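Monday, December 16, 2019

Zotano arm, toy kitchen table, grasp selection

Back to the comparison we left half done in October. Same question as then: does choosing the grasp from the whole object outline beat choosing it from the nearest patch of surface? The Narolton set is the training data for both, 1,000 grasps each, no extra tuning. Only the grasp scorer differs.

Left the clutter on the table. In October we cleared it between goes and I think that flattered the patch method, which gets confused by neighbours. The bowls, the oval dish and the fruit are staying out for the whole series.

Soft and stiff objects are going in the same batch this time. The soft ones deform when the fingers close, so the outline we planned on is out of date by the time we lift. For stiff ones the trouble is more often where along the length we take hold. A grasp near one end gives a long lever and the object can turn in the fingers. The scorer has a term for this but it is weak, and I have not touched it yet. 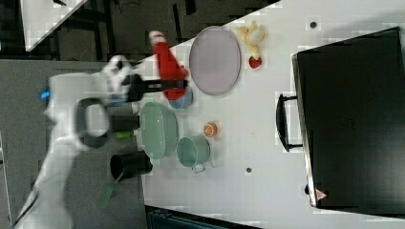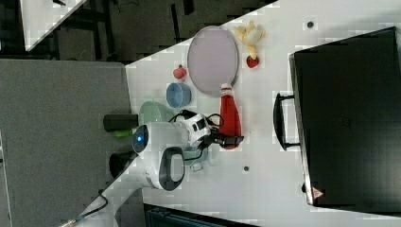 Gripper at the red plush, over the light blue bowl (first); gripper at the lower end of the red bottle (second).

Changes to the planner before the next batch:

Closing speed down for anything tagged soft. Tags are by hand for now, in the Sriwong sheet.

End grasps on long objects get a higher cost. Start with a factor of 3 and see whether it pushes too many grasps to the middle, where the fingers may foul the table.

Pause of 300 ms after closing, then take a second depth image and rescore. If the score has dropped, open and try again – one retry only, or the batch takes all day.

Logging still drops the last few lines if the run is stopped by hand. Known fault, same as on Leltow. Flush after every attempt until it is fixed properly.

Plan is 10 attempts per object per method, order shuffled, same start pose. Score lift and place separately. October's sheet had them in one column and I can't now tell a slip from a missed bowl.

Still to do: recheck the hand-eye calibration, copy the October logs off the old disk.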